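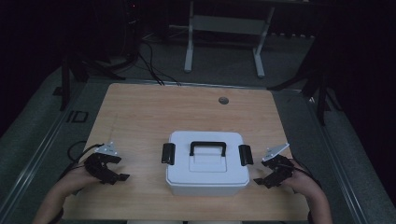
Window Furnishings, Unit 2: Measuring and Ordering Roller Blinds

Handout for the evening group. Bring it with you on 7th May, along with a steel tape and a pencil.

1. Inside or outside the recess

A blind fitted inside the recess sits between the two side walls of the window opening. One fitted outside hangs on the wall or frame above and overlaps the opening on both sides. Settle this with the customer before you measure anything. The two jobs need different figures, and the order form has a separate box for each.

Inside fitting looks neater and leaves the sill clear of the room. It lets a strip of light past at each edge, where the brackets are. Outside fitting blocks more light and is the usual choice for bedrooms, or where the plaster is badly out of square.

2. Taking the width

Measure in millimetres. Use a steel tape, as cloth tapes stretch.

For a recess, measure the width at the top, middle and bottom. Write down all three and order to the smallest. Check for tiles, handles and alarm contacts that stick out into the opening. A window handle that projects further than the roller will catch the fabric every time the blind goes down.

Worked case: a kitchen recess measures 887 at the top, 884 in the middle and 886 at the bottom. The recess size on the form is 884.

3. Recess size and blind size

This is where most wrong orders come from. If you give a recess size, the workshop takes off the bracket allowance. If you give a blind size, the workshop makes exactly what you wrote. Tick one box only. For this course the allowance is 26 mm in total, so the fabric for the kitchen window above will be cut to 858. Other makers use other allowances, so read the sheet that comes with the range.

4. Taking the drop

Measure from the top of the recess to the sill, at the left, middle and right. For roller blinds the drop matters less than the width, as there is spare cloth on the tube. Order to the longest of the three. For an outside fitting, measure from where the top of the bracket will go to where the bottom bar should stop.

5. Fabrics

We use three sample books. Jollico is a plain polyester and the cheapest. Spanos is coated on the back and suits bedrooms. Mevby is a wipeable cloth for kitchens and bathrooms. Page 2 of each book gives the widest roll. Beyond that width the cloth has to be turned or joined, and patterned cloth can't be turned.

6. Control side and child safety

Mark the control side as seen from inside the room. Corded and chained blinds must have the safety device fitted at installation, and the fitter shouldn't leave without doing it. Spring and motor controls have no loop and are the better choice for a nursery.

7. Before you send the form

Check the units, the tick box, the control side and the fabric code. Pumska order forms without a fabric code are sent back unpriced.

Homework

Measure two windows at home, one as a recess and one as an outside fitting. Fill in a form for each. The wide bay windows come up in the November unit, so leave those out for now.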